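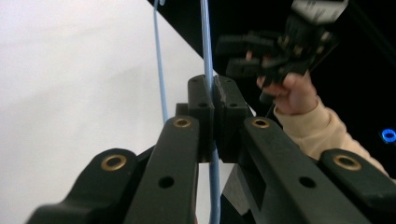

Figure 4. The thick and the thin light blue cable, hanging side by side.

4 Hanging the cables

This section explains how to hang the two cables of the Horkico drop set from the ceiling rail down to the worktable. Please finish section 3 (Mounting the rail) before you begin. If your rail is the older Lerkari type, use the hooks from the small bag marked L. The steps are the same.

You will need:
– the thick cable (power)
– the thin cable (signal)
– 2 ceiling clamps with their screws
– 4 soft ties
– a tape measure and a pencil
– a stable step ladder

CAUTION: Switch off the power at the wall and pull out the plug of the supply box before you touch the rail. Do not plug it in again before section 5 tells you to do so.

4.1 Preparing

1. Take both cables out of the bag and lay them in full length on the floor. Leave them there for one night if you have time for it. The cables are stored in a coil and they remember this shape for quite long.

2. Check the outer cover of each cable from one end to the other. Let it slide slowly through your fingers. If you feel a cut or a flat place, do not install the cable. Contact the shop where you bought the set.

3. Measure the height from the floor to the lower side of the rail. The cables in the standard set are made for a height up to 278 cm. For a higher rail please order the long set.

Note: The two cables have the same color. You can know them by the thickness, and also by the plug. The plug of the thick cable has a screw ring, the plug of the thin cable has only a click lock.

4.2 Hanging the thick cable

4. Open the first ceiling clamp and put it on the rail at the pencil mark from section 3. Tighten the screw with the hand only.

5. Lay the upper end of the thick cable into the clamp so that the white ring on the cover is just above the rubber. Close the clamp.

6. Let the cable go down slowly. Do not drop it.

7. Look at the cable from the front, then from the side. It must hang straight down. If it turns to one side, open the clamp, turn the cable a little in the opposite direction and close again. You may have to do this several times.

8. Tighten the screw until the cable does not slide when you pull it softly.

CAUTION: Never hang a lamp, a tool or a bag on the cable. The clamp carries the weight of the cable and nothing more.

4.3 Hanging the thin cable

9. Put the second clamp on the rail, to the left of the first one when you stand in front of the worktable. Keep the width of one hand between them.

10. Fix the thin cable in the same way as in steps 5 and 6.

11. The thin cable is light and it seldom hangs fully straight. A slight angle, as in Figure 4, is allowed. It should not be wound around the thick cable.

12. Join both cables with the soft ties. Place the lowest tie 70 cm above the tabletop and divide the others over the length above it. The tie should be loose enough that you can still turn it with one finger.

Note: Do not use hard plastic ties or wire. If you lose a soft tie, a piece of cloth tape is good enough until you get a new one.

4.4 Checking

13. Move the lower ends a little to each side and let them go. The clamps must stay in their place on the rail.

14. Make sure that the plugs do not lie on the floor. If the cables are too long, make one wide loop under the tabletop and hold it with the Nutilis hook from the accessory bag.

15. Tighten both clamp screws one last time, a quarter turn.

To clean the cables later, use a cloth with a little water and wipe from top to bottom. No alcohol – it makes the cover hard and dull.

Sets delivered before September have the clamps already mounted on the rail. In this case skip steps 4 and 9.

Continue with section 5, Connecting the supply box.

Horkico drop set, set-up guide, text revised 7/26/19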